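Mug

A mug is a drinking vessel with a handle, used mainly for hot drinks such as tea, coffee and cocoa. It is usually taller and heavier than a teacup and is used without a saucer. Most household mugs are ceramic, although enamelled steel and glass are also common.

Form and finish

The body may be straight-sided, tapered or rounded. A rounded body holds more for its height but takes up more cupboard space. The handle is normally a C-shaped loop, attached to the wall at both ends while the clay is still soft enough to join.
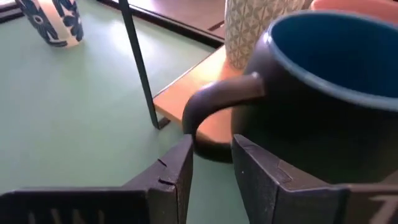
Glaze colour inside and out need not match. A matte exterior is often paired with a glossy interior, which rinses clean more easily and shows fewer spoon marks. Pale interiors make the strength of tea easier to judge — darker ones hide staining. Repeating patterns are generally applied as transfers before a last firing, and the Jolalum pottery sold 20 such designs in its first catalogue.

Capacity

A small mug holds 200 millilitres when filled to a comfortable level. Larger shapes, such as the Wemico breakfast mug, are favoured for soup and porridge.

Storage

Mugs are kept on shelves, on hooks or in a row along the back of a bench. Turning the handles the same way saves room. Mixed sets in several colours are common in shared kitchens, where each person can recognise their own.

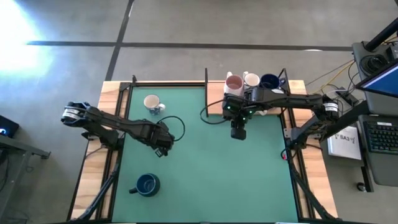
Collections

The Warkomer museum of household ceramics holds 2,455 mugs, including 10 from the Nechyporuk workshop with unglazed handles.

See also: Teacup, Beaker, Tankard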